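About Skotstead Language School

Skotstead is an evening language school on the second floor of the old Arellano building. We teach Spanish, Portuguese, Italian and Polish to adults who have jobs, kids, dogs and not much free time, and we love it!

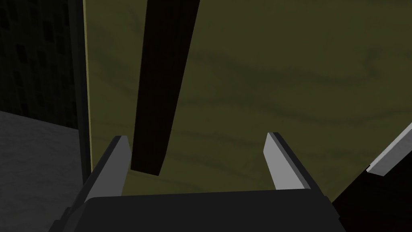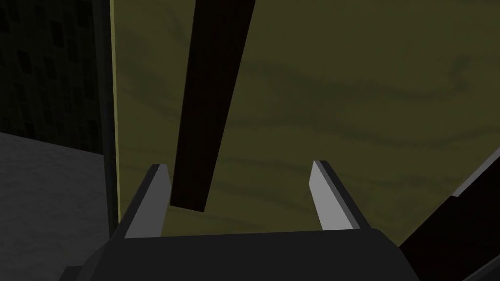

Classes are small and they get loud. You'll be talking in the first ten minutes, probably badly, and so will everyone next to you. We save the grammar tables for week three, when people start asking for them (they always do).

Each course runs for 24 evenings. We have more than 800 books in the lending library, from picture books to a very battered set of Italian crime novels, and current students can borrow whatever they like.

On Fridays we cook. The Portuguese group has the kitchen in June, so expect a lot of garlic and a long argument over how to treat salt cod – in Portuguese, please!

We also run Bamance, our conversation exchange, which pairs learners with native speakers who want to practice their English. It costs nothing to join and you don't have to be enrolled with us.

New beginner groups open every season. Come sit in on a class first, any class, even one in a language you've never heard before. The bell is the one marked 59.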